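Handout 3, revised November 30, 2018

## Learning insertion from a handful of demonstrations

Last time we left the Dristunen method at the point where the policy has copied the teacher and still misses. Please bring your notes on compliance, as we shall lean on them rather heavily (and if you've lost them, do borrow a neighbour's!).

The trouble with tight fits is that the last few millimetres matter far more than all the travel before them, and a plain average error hides this completely.
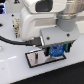 *Fig. 1. The arm over the table, with a board beneath its mounting plate.*

So the authors split every run into 3 phases, approach, contact and seating, and score each one separately. I'm very fond of this idea, and you'll meet it again in the Drurnance paper.

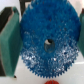 Over 183 trials, most of the failures fell in the contact phase, and training for another 1,000 steps hardly moved them. What did help was adding a small sideways search once force was felt.

For next week, read section 3 and sketch how you would score a gear that seats but won't turn.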